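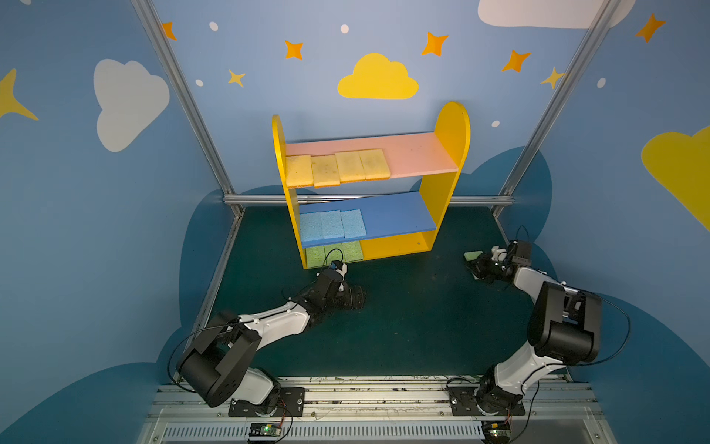
Shazia Mohmand trouve que j'ai attendu trop longtemps pour l'annoncer, et que nos habitués auraient dû le savoir dès le printemps. Elle a raison, je plaide coupable ! Alors voilà, c'est officiel : Tamora, notre petite laverie-café du quai de Plesholm, ouvre une deuxième salle en octobre, et elle sera entièrement consacrée à l'entretien de la maison à l'ancienne.

Je m'explique (parce que ma mère, elle, n'a toujours pas compris). Depuis l'ouverture, les gens viennent laver leur linge, boivent un café et finissent par me demander comment ravoir une casserole brûlée ou un joint de douche noirci. Au début je répondais entre deux machines. Puis j'ai commencé à tenir un cahier, avec les questions à gauche et ce qui avait marché à droite. Le cahier en est à 2 393 questions, les pages se détachent, et je me suis dit qu'il méritait mieux qu'un coin de comptoir.

La nouvelle salle occupe l'ancien atelier De Bruijn, juste derrière la cour. On y trouvera du savon noir, du bicarbonate et du vinaigre au litre, des brosses, des éponges et des chiffons, le tout vendu à la pièce ou au poids. Pas de bidon fluo, pas de parfum « brise des alpages ». Vous apportez vos flacons, on les remplit, on colle une étiquette dessus et vous repartez. Pour celles et ceux qui oublient toujours leur flacon (je me reconnais), il y aura une caisse de bocaux consignés près de la porte.

Et puis il y a les ateliers, que j'attends avec une impatience un peu ridicule. Ce sera le dimanche à 10 heures, par groupes de sept, le café compris. On commence par le calcaire, sujet sur lequel le quartier est intarissable, puis viendront les taches de gras, l'argenterie et les fours. Le quatrième atelier sera réservé aux enfants à partir de sept ans, avec de la mousse partout, et tant pis pour mon carrelage.

Côté travaux, la société Ilteck a repris la plomberie et posé un grand évier double où l'on pourra essayer les produits avant d'acheter. Le chantier nous a coûté 2 000 euros de plus que prévu, à cause d'un tuyau que je ne souhaite à personne, mais l'eau coule et elle coule chaude.

Les inscriptions aux ateliers se prennent au comptoir de Tamora. Les journalistes qui veulent visiter avant l'ouverture sont les bienvenus n'importe quel matin. Il y aura du gâteau au citron, je m'y engage par écrit.

Commentaires

Maelle_quai
Enfin ! Est-ce que le savon noir sera en pâte ou liquide ? Chez moi le liquide colle au sol.

Tamora
Les deux, Maelle. Et si ça colle, mettez-en moitié moins !

Gérard P.
Un atelier calcaire un dimanche à 10 heures, c'est tôt. Je viendrai quand même.

Odile
Peut-on s'inscrire par téléphone ? Je ne passe au quai qu'une fois par mois.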